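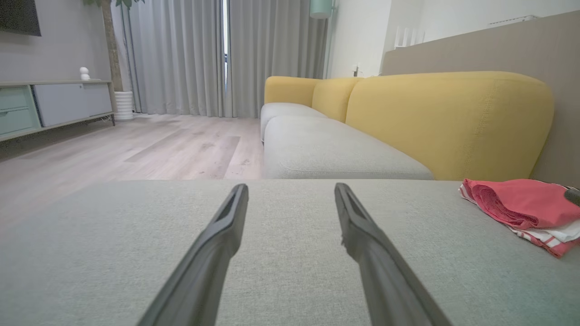
A reader of the first release wanted to know whether clothes folded on a sofa count as put away, and if they don't, what exactly we thought we were recording. They do not count as put away. They count as `folded_pending`, a status some garments in this file have held longer than certain people hold jobs.

# Rarness: a log of folded laundry and where it sat

Version 2, January 2024

Rarness is a small hand-kept table of clothes that were folded in a living room and then left there. It covers one apartment in the Serkier building and one sectional with gray seats and mustard-yellow back cushions, a color scheme that hides nothing, least of all coral pink on top of red and white stripes.

It started as an argument about whose turn it was to carry things to the bedroom. The argument is still open. The table has 82 rows.

## What's in the repo

- `piles.csv`: the log itself, one row per pile
- `garments.csv`: the clothes, by short name
- `zones.md`: names for the parts of the sofa
- `folds.md`: how we fold, with dissenting opinions
- `CHANGELOG.md`: mostly apologies

## Columns in `piles.csv`

| Column | What it holds |
|---|---|
| `pile_id` | Integer. Never reused, even when the pile is clearly the same pile. |
| `zone` | Part of the sofa, from `zones.md` |
| `top_item` | Whatever is on top |
| `under_item` | The next thing down, as far as it can be identified without disturbing it |
| `state` | `loose`, `folded_pending`, `slumped`, `sat_on` |
| `hours` | Hours until the pile left the sofa, whole numbers only |
| `exit` | `drawer`, `hanger`, `worn`, `floor`, `wash_again` |

`worn` is the exit we're proudest of. A shirt that goes directly from sofa to person has skipped the drawer entirely, and the household is divided on whether that is laziness or logistics.

## Folding

The full method is in `folds.md`. In short:

1. Lay the garment face down on the seat cushion.
2. Bring both sides to the middle, sleeves in.
3. Fold the bottom hem up to the collar, then once more if it's long.
4. Turn it over and put it on the pile.
5. Pick up the pile and take it to the bedroom.

Step 5 is included for completeness.

Soft knits don't keep a crease on a seat cushion. If a fold matters to you, use the dining table. Stripes should line up along the folded edge, a rule added in version 2 and broken in version 2.

## How the log was kept

Entries were written on paper and typed up on Sundays. A pile is two or more garments, one resting on the other. A single sock is not a pile. Two socks rolled together are one garment, and please don't open another issue about it.

A new row begins when something leaves a pile or something is added. Sitting down next to a pile does not start a new row. Sitting down on one changes its `state`.

The longest stay is 40 hours, over a holiday weekend, and ended when guests rang the bell. Its exit is listed as `floor`, with the note "behind the door."

## Known problems

- `hours` is blank in 6 rows. The pile was gone and no one would say when.
- Garment colors are whatever the person writing felt they were. Coral appears as `coral`, `pink`, `salmon` and, once, `that one`.
- The zone nearest the window is underused. It's the farthest walk from the dryer, so don't go looking for a deeper preference.
- Bedding was left out. A fitted sheet was attempted and the row was withdrawn.
- Towels are logged only when they landed on top of clothes.

## Changes since version 1

The Mudaliar hamper, which used to stand at the end of the sofa, has moved to the hallway. We had hoped for fewer piles. We got the same piles and a longer trip with the dirty ones.

We also merged `chair` into `other`, after the chair went to a better home. Laundry adjusted within a day.

## Using it

Anyone may use the table, for teaching spreadsheets or for settling domestic disputes, though it has no record of success with the second. Please keep the blank `hours` cells blank. An earlier copy on the Sestadent share filled them with zeros, which made us look very efficient.

Corrections go in the issue tracker. Give the `pile_id` and what you think is wrong with it. We can't accept logs from other sofas until April, when the zone names get rewritten to allow for a sofa with a chaise on the other side.

The remaining 8 rows from the old notebook will be added once the coffee stain has been read.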